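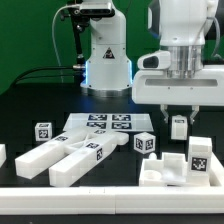

Can a robot arm put together flat-pack furniture yet?
I have a shelf kit with 15 parts and bad wrists. Posted in November.

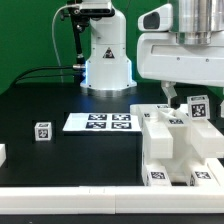 2 replies

kekilwood
Not at home. Lab arms work with white blocks that have printed square markers on them. Your shelf has none.

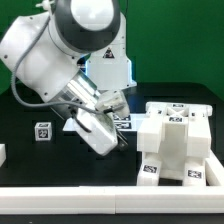
Other replies

Zuleica Sampaio
No. Pay a handyman. Mine charged $200 for two shelves and a desk.
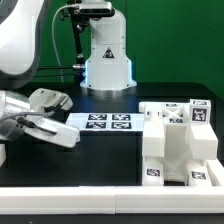 Related questions
Robot mop on thick rugs?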